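Framed prints: frequently asked questions

Ruria sells framed botanical and plant prints, ready to hang. These are the questions our customers send most often, about choosing a frame colour, hanging, cleaning and returns. If yours isn't covered, use the contact form and someone will reply within two business days.

Do the prints come already framed?

Yes. Every print in the Stomico range arrives in its frame, with the mat fitted and the hanging hardware on the back. Unframed sheets are sold separately and ship in a tube.

Is it real glass or acrylic?

Small and medium frames have glass. The large size has acrylic, to keep the weight down on plasterboard walls. If you would prefer acrylic in a smaller size, for a child's room or a rental where you can't drill, leave a note at checkout and we'll swap it at no charge.

What colours do the frames come in?

White, natural oak, charcoal, sage and salmon pink. The painted colours have a slightly matte finish. Screens vary, so if you are matching a wall or a piece of furniture, order a colour chip first. Chips are free and you can have up to 6 at a time.

I have a grey rug and pale walls. Will a pink frame look out of place?

We get this one a lot. Salmon is closer to peach than to a bright pink, and it sits comfortably beside soft greys, beige and off-white. Before you put a hook in, lay the frame down on the rug or against the sofa and look at it in the morning and again in the evening. Grey textiles can lean blue or tan depending on the light, and the frame colour will shift with them.

The potted plant prints are an easy match for this frame. Their golden yellows and ochres warm up a grey room, and there is a mauve-pink in the leaves that picks up the colour of the moulding.

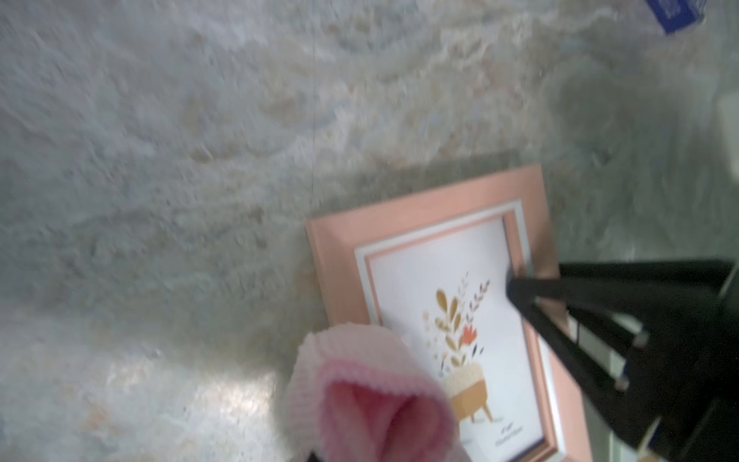

Ruria Home Notes, Issue 6

Can I lay a framed print on carpet or a rug while I plan a wall?

Yes, face up, and for a short time only. Long-pile rugs are kinder to the corners than floorboards or tiles, but fluff gets into the join between glass and frame. Run a dry brush around the edge before hanging. Keep the print out of walkways -- it is very easy to step on something flat when you are looking at the wall.

What is the thin coloured line inside the mat?

That is the bevel line. On some of our frames it is tinted to go with the moulding, so a pink frame has a thin pink line inside a white mat. It can't be changed after assembly. If you want a plain white bevel, choose "plain mat" from the drop-down menu when you order.

How do I clean the glass?

Use a soft dry cloth for dust. A clean cotton sock or an old T-shirt is fine, as long as it has been washed without fabric softener. For fingerprints, dampen the cloth slightly and wipe from the centre out. Never spray cleaner onto the glass, as it runs down behind the frame and stains the mat. Acrylic scratches more easily than glass and should not be wiped with paper towel.

How do I clean the frame itself?

A dry cloth again. Painted mouldings mark if you rub them with anything abrasive, including the green side of a kitchen sponge. A small touch-up pot is available for each painted colour.

How high should I hang it?

Most people hang too high. Aim for the middle of the print to be at eye level, or leave a hand's width or two above the back of a sofa. One hook is enough for the small size. Medium and large need two.

What paper do you use?

Our prints are made for us by Tripathi on 200 gsm uncoated paper. The limited editions are on a heavier cotton paper and run to 500 copies, each numbered on the back.

Can I hang a print in a bathroom?

We don't recommend it. Steam gets behind the glass and the paper will ripple. A laundry with a window or a fan is usually all right.

My print has slipped inside the mat. What do I do?

Lay the frame face down on a towel, bend the tabs up, lift the backing board and straighten the paper. Press the tabs flat again with the back of a spoon. If the paper has come away from its tape, send us a photo and we'll post you new hinges.

Who delivers, and what if it arrives broken?

Priveck handles all our deliveries. Keep the carton and take a photo before unpacking any further. Report breakages within 6 days and we will send a replacement -- you don't need to return the broken one.

Can I return a print I've changed my mind about?

Yes, within the month, in its original carton. Return postage is at your cost. Limited editions and custom mats can't be returned.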